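Ticket: Label printer skips every other label after update
Opened by: Ida Heitmann
Product: Garnine desktop label printer, Dratorard driver
Status: Waiting on support

Hi again, me with the labels! I've had a good go at this since Wednesday and wanted to get it all down before I forget what I tried.

Quick recap. I print bin and shelf labels from Bistance, normally in batches of 160. Ever since the October driver update I get one good label, one blank, one good, one blank, all the way to the end. A roll of 500 goes awfully fast that way (I'm on my last one, so please be kind).

What I've done so far:

Ran the gap calibration from the front button. It fed a few labels, blinked green, seemed happy. Same problem on the very next print.

Cleaned the sensor with a dry swab. Loads of paper dust came out, gross, but no change.

Swapped to the Eichhorn rolls you recommended in your last reply. Also no change, though they do stick nicer!
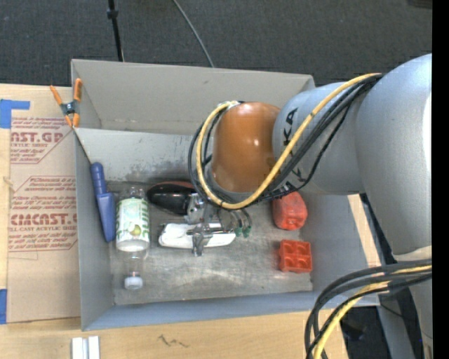 Gray bin on the worktable, no label on it yet.

Then I got brave and went poking around in the driver settings. Under Page Setup the label height was set to 70 mm, and I'm sure I never typed that in, our labels are half that. So I fixed it, hit Apply, printed a test page and got two perfect labels in a row. Hooray! Except when I closed Bistance and opened it again, the height was back at 70 and so were the blanks.

So I guess my real question is where that number is coming from. Is Bistance overwriting the driver, or is the driver forgetting what I told it? I tried saving it as a custom size called "shelf small" and it shows up in the list, but it won't stay picked.

I haven't rolled back to the old driver yet. Happy to do it if you send me the link, I couldn't find it on the download page. The log is attached, error code 2 shows up after every blank.

Thanks a bunch,
Ida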